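今天回来得晚，356路在桥头堵了好一阵子，我靠着窗户差点睡过去，到家先把脚泡上了才想起来翻本子。前几天都没写，笔帽都不知道滚到哪里去了，找了半天，在沙发缝里。写到哪儿算哪儿吧，反正也没人催我。

先说早上。早上我没直接去干活的那套房子，绕回老车间拿东西。我在Trandton的更衣柜还没退，28号，最里头那一排，门有点歪，要往上提一下才关得住。柜子里还有我一双棉袜子、半包润喉糖、一个搪瓷杯，还有一副已经洗得发硬的棉布手套。手套我拿在手里看了一会儿，指头那里补过两回，颜色都不一样，一块灰一块黄的，当时补的时候还嫌丑，现在倒舍不得扔。最后跟袜子一起塞进包里带回来了，现在就搭在暖气片上。

车间变得我快不认得了。从前我们3号线是一溜长台子，两边坐人，消毒好的筷子从那头送过来，我们一双一双理齐、对头、看有没有裂的翘的，再套进纸袋，跟碗碟配成一套。那活说起来简单，可是筷子这个东西很滑头，一把倒在台上，有的头朝东有的头朝西，弯的那根总是藏在中间，得用手心去滚一下才觉得出来。我刚来那会儿理得慢，旁边的老大姐教我别用眼睛去追，手摊平，轻轻往前一搓，不老实的自己就跳出来了。后来我也这么教别人。一张台子上坐着，嘴也不闲着，谁家孩子考试了，谁家婆婆住院了，哪个菜场的藕粉，哪个菜场的藕脆，一天天就那么过来的。

现在台子没了，换了一台叫Vlček的分拣机，白白的一大长条，外面罩着透明的罩子，筷子从斗里下去，抖啊抖的，到了另一头就已经装好袋了。机器边上有块小屏幕，我站在那儿的时候，上头的数字跳到532，我也没弄明白是袋数还是别的什么，看机器的小伙子正蹲着清碎屑，我没好意思打扰他。声音比以前大，一直哒哒哒哒，说话得凑到耳朵边上去。原来坐我对面的那位（就是腰不好、一到下雨就站起来捶的那位），现在管加料，一会儿走过来一会儿走过去，她说腰倒是好些了，走走动动的，就是一天下来说不上几句话，回家反而话多，把她老头子烦得躲到阳台上去。我听了笑得不行，她自己也笑。

可是笑完了两个人都站了一会儿。她问我那边怎么样，我说还行，就是成天捏夹子，虎口酸。她说那你到底在教机器什么呀，我说教它拿筷子，她“哎哟”了一声，说那咱们不是都干过了嘛，怎么还要教。我说车间那个只会理，从斗里下来的、一个样的，到了人家家里，筷子插在杯子里东倒西歪的，它就没办法了。她想了想，说也是，我家那筷子筒，里头还有一把断了柄的勺子呢。

她送我到门口，塞给我一袋炒花生，说是自己炒的，火大了一点。确实大了一点，有点苦，我在车上吃了小半袋。

到了下午那套房子里，我还惦着她说的话。人一惦记事情手就重，头几下都夹得不好，筷子在蓝垫子中间一转，又滑回去了。我就停下来喝了口水，把椅子挪了挪，从头再来。 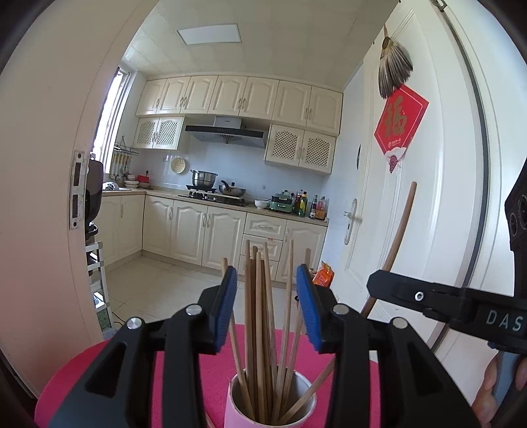
**Undavau，一月，夜里**

接着写。刚才去把洗脚水倒了，又热了一碗粥，喝完身上暖和了，字也能写得端正些。

我们这个活在公司的单子上叫Bunovero，刚听到的时候谁也念不顺，有人念成“不拿我肉”，念来念去就这么叫开了，现在连管排班的都在群里写“明天不拿我肉下午场”。做的事就是拿着手持的夹子，在普通人家的屋子里做家务，夹子上带着相机，我怎么伸过去、怎么捏、怎么松，都记下来，将来给机器学。今天练的是筷子，一只浅粉色的杯子，里面是金属的，木筷子插在里头，有几根挤在一块儿，有的往外撇着，还有一根长的，看着像是弯的，斜斜地伸出去老远。我一看见它就想起台子上滚筷子的事。换了从前，我手心一搓，就把它挑出来放一边了，现在隔着两片垫子，什么也搓不着。

这件事我想了好几天，想怎么写才说得清楚。用手的时候，筷子到了指头上，轻重、粗细、毛不毛，一下子都知道，根本不用想。换了夹子，就好比大冬天戴着厚手套去掏钥匙，心里明明白白，手上糊里糊涂。头一个礼拜我急得要命，觉得自己理了这么些年筷子，怎么连一根都夹不起来，回来跟家里人发脾气，嫌汤咸。后来慢慢好了。慢慢好了是因为我认了，得重新学，跟当初刚上台子的时候一样，只不过这回旁边没有老大姐，得自己摸。摸出来的一点门道我记在这里，省得以后忘了：先别往正中间挤着的地方去，从边上歪着的那根下手；夹的时候往上头一点，留出余地；垫子贴上了别马上提，等一口气，觉得它不转了再提。也不知道对别人管不管用，反正对我管用。

年轻的那几个手快，夹得比我顺，人家玩游戏长大的，眼睛一看就晓得偏了多少。可他们也有不会的，上礼拜有个小姑娘叠抹布，叠了几遍都是角对不齐，我说你先把湿的那边朝里，她一试，高兴得跺脚。她又教我怎么把手腕垫在桌沿上省力气，这个真好，我现在虎口酸得没那么厉害了。我在车间那么多年，从来没跟这么小的孩子搭过班，中午一块儿吃饭，她们说的话我有一半听不懂，听不懂也爱听，热热闹闹的。

我喜欢在人家屋子里干活，这一点我跟谁都说。车间没有窗，进去是白天，出来是晚上，冬天更是，两头见不着太阳。这套房子门一开就是厨房，那边有一扇高高的窗，光亮亮地进来，照得一屋子奶油色的柜子看着都是暖的。灶上放着锅，旁边台子上有几个瓶子，墙上还挂着一个圆的、带眼儿的滤篮，跟我妈从前那个有点像，我妈那个是竹的，用到后来底都塌了，还舍不得换，拿铁丝绕了一圈又一圈。白门上贴着大红的福字，金的，我每次抬头歇眼睛就看它，门上还挂着一把小刷子，鬃毛灰不溜秋的，正好压在福字的上头，我老想伸手去给它挪开，又想着人家这么挂着顺手，就忍住了。

说到这里，想起来我家的福字还没买。去年那张边都卷了，胶带贴得一塌糊涂，今年得买张好一点的。菜场门口那家年年都摆摊，月底去看看。还有对联，对联要量一下门框，去年买长了，拖到把手那儿，开门老是刮着。

再说回干活的事。下午歇的时候，我们几个靠在一块儿聊，聊着聊着就聊到“教会了它，我们干什么去”。这话从我过来的第一天就有人说，隔几天就要拿出来说一遍，跟天气差不多。有人说三五年还轮不着，有人说你看3号线，说没就没了，春天还开会讲只是试试，到了秋天台子都拆了卖给收废品的了。我听着没吭声。3号线拆的那天我在，收废品的来抬台面，台面底下粘着一张小贴纸，是谁家孩子小时候贴的，一只褪了色的小兔子，大家围着看，都说是自己家的，谁也不让谁，后来就那么跟着台面一起抬走了。我一直有点后悔，当时应该抠下来的。

后来我说了一句，我说我倒是盼着它学会，我妈最后那两年，手抖，自己从筒里拿双筷子都要拿半天，我上班赶不回来，她就用手抓着吃馒头，吃完还把桌子擦干净了，不让我看出来。要是那时候有个什么东西，能稳稳当当给她递一双筷子，摆在碗边上，我这个班也上得安心点。说完我鼻子有点酸，赶紧去倒水。她们也没往下说，小姑娘过来碰了碰我的胳膊，给了我一颗话梅。

可是要说我心里一点疙瘩都没有，那也是骗自己。车间里走的人不少，有的拿了一笔钱回老家了，有的去了超市理货，有一个跟我最要好的，去给人家带孩子，住在雇主家里，一个月见不上一面，打电话也只能等孩子睡了，压着嗓子说话，像做贼似的。当时问谁愿意转到这边来，说要手稳、坐得住，还得学着用电脑点那几个按钮，好些人一听电脑两个字就摆手了。我也摆手了，摆完回家想了一晚上，第二天又厚着脸皮去问还有没有名额。幸好有。我老在想，要是当时有人坐下来，慢慢地跟大家讲一讲，那几个按钮一个下午就学会了呀，又不难，她们里头有几个手比我还稳呢！下回再招人，我打算去跟管排班的说说，让我回车间去讲一场，带上夹子，让大家都捏一捏试试。我嘴笨，不过夹子在那儿摆着，捏一捏就晓得了。

工钱的事也记一笔。比在车间的时候底薪高一点，没有夜班，夜班费自然也没有了，合在一起差不太多。从前按件算，手一停心里就慌，上厕所都是小跑；现在按钟点，夹掉了也不扣，掉了就捡起来再来，说是掉了的也有用，机器也要看看掉了以后人是怎么办的。这个道理我过了很久才信。我们这一辈人干活，掉一件是要脸红的，现在筷子“当”地一声滚到台面上去了，我还是会脱口说“对不起”，也不晓得是跟谁说，旁边的人就笑我。

手也变了。以前冬天指头裂口子，热的餐具、凉的风，一天到晚倒来倒去，得缠胶布。今年到现在一个口子都没裂，就是虎口和小臂那一条筋，晚上一按就酸。家里人给我买了瓶药油，味道冲得很，擦完连猫都不肯挨着我睡。粗的地方也慢慢软下来了，前天我摸自己手心，原来搓筷子搓出来的那层硬皮，边上已经起了白，像要掉。心里怪怪的，又高兴又有点空，一时也讲不明白，就去把碗洗了。

晚上吃饭的时候，我拿筷子夹花生，夹着夹着就慢下来，看自己的手是怎么动的。哪个指头先使劲，哪个指头只是托着，用了几十年的筷子，从来没看过。家里人问我怎么了，菜不好吃？我说没有，我在看。他说看什么，我说看手。他就摇摇头，又给我添了半碗粥。

明天还是下午场，听说要换成收碗，碗我也不怕，比筷子老实。上午空着，把棉袜子洗了，再去配一把更衣柜的钥匙，我那把快断了，齿都磨平了。柜子我还是不想退，他们没来催，我就先放着。搪瓷杯今天忘了拿，还在28号里头，下次去的时候给她带一罐我腌的萝卜，花生不能白吃。

猫在挠门，不写了，药油还没擦。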